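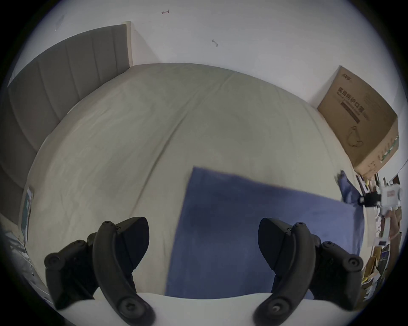 Fig. 3. Blue cloth flat on the bed, gripper open.

3. Teaching the cloth chore

Okay, this is the section most people skip ahead to, and I can't blame you, because cloth is where it gets fun! It's also where you find out how far off a real laundry robot still is. I've been writing the chore guides for the Mostonel hand gripper since May, and cloth has eaten more of my evenings than dishes, blocks and cup stacking put together.

You'll be holding the gripper yourself and doing the chore the way you'd want the machine to do it. Romell (the training software) learns from your passes later on. So take it slow, and try to forget how fast your own hands are.

Before you start

Charge the gripper and work through section 2 if you haven't yet. Pick a cloth that stands out from whatever it's lying on. Blue on a pale sheet is great. White on white is miserable, and I have the failed runs to show for it.

You don't need to clean the room. I used to tidy everything to the walls before a session, and then the arm did beautifully in tidy rooms and fell to pieces in everybody else's. Leave the boxes and the papers where they live. Just keep the cloth itself clear.

3.1 Setting up

1. Lay the cloth flat on the bed. A few wrinkles in the sheet underneath are fine.
2. Stand where you can get to the near edge of the cloth without leaning.
3. Open the fingers all the way and hold them over the cloth, pointing at it.
4. Check the preview. Both fingertips should show, and so should at least one corner of the cloth.
5. Press the side button once and wait for the beep.

Note: The preview is very wide and bends everything near the edges. A flat bed will look like a hill. Leave the lens settings alone, Romell expects it that way.

3.2 The first fold

1. Lower the open fingers until the tips are just above one corner.
2. Press down a tiny bit so the cloth puckers up between the tips, then close.
3. Lift a few inches and stop. Count one in your head.
4. Carry the corner across to the opposite edge and set it down before you open.
5. Back straight up, then press the button to end the pass.

Do 16 passes from one side of the bed, then walk around (or turn the cloth, if the bed's against a wall) and do 16 more. That's 32 for one fold, and yes, your wrist will notice.

Caution: Don't pinch the bed sheet along with the cloth. If you feel a drag when you lift, you've got both layers. Open up, end the pass and delete it. One or two of those left in will teach the arm to haul the bedding around, and it learns that one really fast.

Caution: Keep your free hand away from the fingertips while they're closing. They're pointier than they look.

3.3 So can it do the laundry yet?

I get this in almost every message to the Bestivthorpe help desk. My answer is: one cloth, laid flat, one fold, pretty well. We've collected 2,762 passes on that fold and I'd trust the arm with it while I'm in the room.

A crumpled cloth is another matter. It has to find a corner first, and the corner is usually tucked underneath somewhere. You and I just grab it and shake. The arm pokes at it, picks up the middle, puts it down and tries again. The Makokha add-on (section 5) has a shake-out move I like a lot, but it still needs plenty of space and a patient owner. Shirts, I'd give it a while. Fitted sheets, please don't write to me about fitted sheets.

If your passes keep getting rejected, go to 3.4 before you redo the whole batch.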